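3.2 Lot-to-lot variation in purchased polyclonal sera

We had planned to say very little about reagent lots. The original protocol gave them a single line, and the line was optimistic. Three of the nine target proteins in our panel were detected with rabbit polyclonal sera bought from an outside supplier, and each serum was replaced at least once while the work was under way. The replacement vials carried the same catalog number, the same recommended dilution and the same photograph of a tidy blot on the data sheet. They did not give the same blot.

The worst case was the serum we call P2. The first lot gave one strong band at the expected size and a faint one below it that we had learned to ignore. The second lot gave the faint band strongly and the expected band hardly at all. Preabsorbing the second lot against lysate from the knockout line removed the lower band and most of our remaining affection for the product. A third lot behaved like the first, but only up to a dilution of 1:425, past which the signal dropped into the background.

To find out how much of this came from our own handling, we divided each lot into blind-coded aliquots and had them run at two sites, Jedley and Dalsgaard, using the same frozen lysates and the same secondary antibody. Araceli Zavala held the key to the codes and declined every invitation to share it early. Agreement between sites was good within a lot and poor between lots, which is the pattern one would expect if the serum were the problem and the people were not. We admit to some relief.

Band intensities were measured in Surnero, with background taken from an empty lane on the same membrane. In all, 1,437 lanes were scored. Lanes with visible bubbles, tears or thumbprints were set aside before decoding and are listed in the supplement, thumbprints separately. Spot counts from the peptide arrays were handled in Prondo and compared with the blot data only after both sets were locked.

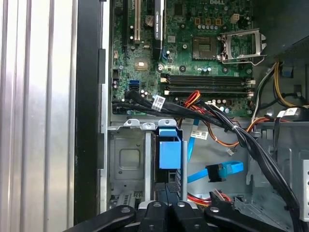

Figure 4. Interior of a desktop computer with the motherboard and graphics card in place.

The peptide arrays help explain the blots. Each array carried overlapping peptides covering the full target sequence, offset by two residues. Lot 1 of P2 bound mainly to a stretch near the C-terminus, and lot 3 bound to much of the same stretch, though more weakly. Lot 2 preferred a short loop that the target shares with a common housekeeping protein – an awkward choice for a loading-sensitive assay. All three lots met the supplier's release test, which uses purified antigen in an ELISA and therefore has no housekeeping protein in it to cause embarrassment.

For the other two sera, the differences were smaller. P5 varied in strength between lots but kept its binding pattern, and a fresh titration was enough to bring the curves together. P7 drifted slowly on storage at 4 °C, in every lot and at both sites. Aliquots kept at –20 °C with 20 percent glycerol showed no drift over the same period, so the remedy is cheap and was printed on the label all along.

We therefore repeated all P2 measurements with lot 1 where enough remained, and dropped the lot 2 data from Table 3. This removed 10 samples from the final comparison. The order of the remaining samples was unchanged, although the gap between the two highest expressers narrowed. Readers who need a lasting supply of this reagent should titrate and map each new lot before use, or move to a recombinant binder with a known sequence – as we now have, somewhat later than our reviewers would have liked.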